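3.2 Cell setup and upkeep

The restocking cell was assembled by the Predus group and handed to us in April with a short setup sheet. The sheet treats the cooler as a fixed thing the robot works on. We doubt this. Most of the hours we logged on the cell went into the cooler and its bins, and very few went into the arm or the gripper, so we describe the whole as one machine.

The cell has three parts: the robot with its two-finger gripper, a commercial refrigerated display cooler, and the clear plastic bins that divide its shelves into lanes. Each lane is taught as a line running from the front lip of the bin to the back wall. The planner, a modified version of Rulterov, assumes that every bin sits square to the shelf edge and that the lip is where it was during teaching. Neither assumption held for long. Bins are light, and a finger pad that brushes a side wall on the way out can take the bin with it. A shift of 4 mm was enough to make the next bottle land on the lip. 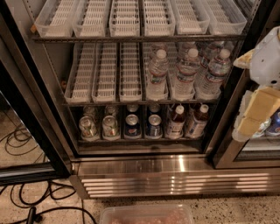 Figure 2. The cooler with its door open and the gripper at right. Top-shelf bins are empty; bottled water fills the right half of the middle shelf, and cans and bottles stand on the bottom shelf.

Clear bins are also a poor target for a depth camera. Bataineh et al. report that transparent walls can be handled by fitting the known bin outline to the color image. We tried their method and got usable poses on the empty lanes, where the white slotted floor insert gives strong edges. On stocked lanes the results were worse, and we are not convinced the published numbers would survive a full shelf. In the end we went back to a hand check. Before each session one of us pushed every bin against its neighbor, starting from the left wall, and then ran the gripper to a test point over the first and last lane of each shelf. If either point was off by more than 2 mm, the whole shelf was taught again.

The finger pads were wiped before each session and replaced when the surface looked worn. The setup sheet gives a service life in cycles for the pads, but does not say what was being gripped. Thin water bottles give way under the fingers and cans do not, and a single figure for both seems to us of little use. Our first pair was changed after 3,509 cycles of mixed stock. We would not offer that as a guide to anyone else.

Door handling was left out of the automatic routine. The Wusik controller has a door-opening skill, and it worked in the demonstration we were shown. In our own trials the door came to rest at a different angle nearly every time, which changed the room left for the forearm on that side. Shadi Farah opened the door by hand for all runs reported in Section 4, and run times do not include this step. Readers comparing our times with those of fully automatic cells should add it back.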